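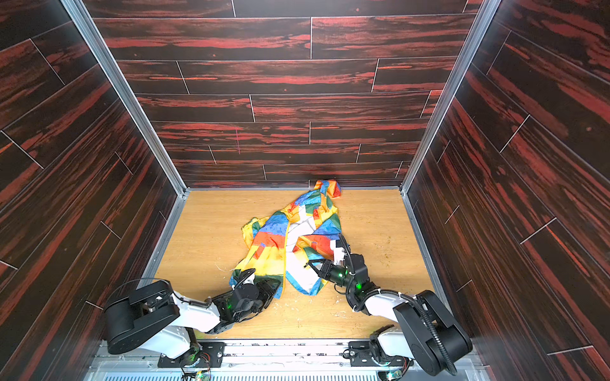
August 17, 2022

Glue tests, hide glue against the fish glue, continued from the last page.

Soaked the new batch of hide granules overnight in cold water, two parts water to one of glue by weight. They took up nearly all of it. Warmed in the small pot with the lid on and held it below a simmer. Strained through the nylon mesh into the glass jar. Color is a bit darker than the last batch and it smells stronger, but it runs off the brush the same way.

Offcuts used: the beech from the Lowther chair rails and the spruce Luminița brought back from Plesura. All faces planed this morning and not sanded. Half the beech pieces got a wipe of warm water first, then ten minutes' wait. I want to know if that helps on end grain or if I have only been doing it out of habit.

Order of gluing:
Beech, long grain, hide
Beech, long grain, fish
Beech, end grain, sized and unsized, hide
Beech, end grain, sized and unsized, fish
Spruce, long grain, both glues

Open time on the hide glue was short. The room was warm enough, but the clamps were cold from sitting by the outside door, and on the third joint I saw the glue skin over before I had the cauls lined up. Scraped it off, warmed both pieces with the heat gun and did it again. That joint is marked R in pencil and should not be counted with the others. Next time bring the clamps in the night before.

The fish glue needed no warming and gave me all the time I wanted. It does stay tacky at the squeeze-out for a long while. I left it alone and will pare it off once it is hard. Wiping with a rag only pushes it into the pores, and then the shellac will not take there. See the Brirstead table leaf, which still has the pale patch.

Sanded the shellac sample board with 500 between coats two and three. It cut back evenly except in one corner, where I went through to the wood. Patched it with a pad, will look at it again before deciding on a fourth coat.

Bouchra Ashour stopped in to ask about the Urkudum chest. The lid has moved again and the battens are holding it too tightly. She wants to slot the screw holes and refit the same battens. I had been thinking of new ones, but hers is less work and keeps the old wood, so we will do that. She will write to the owner with the price. The owner says the chest is from 1,905 - Bouchra's note has it with the comma, so I read it as a price at first. The hinges look later than that to me. Not our question.

Things that need doing:
Order more granules, the tin is down to the last 80 grams
Flatten the sole of the long plane, it is hollow behind the mouth
New label for the fish glue bottle, the old one has come off
Ask Luminița Gavrilă whether there is any more of the spruce, and how long it was stacked

Test joints stay in clamps until tomorrow afternoon. After that they sit on the rack with no load for a week before I break any of them. A second set goes up in the loft until October, to see what the damp does to them. Breaking will be done the same way as last time, in the vise with the long bar, and I will write down whether each one failed in the glue or in the wood.

Pot washed out, brush left standing in water.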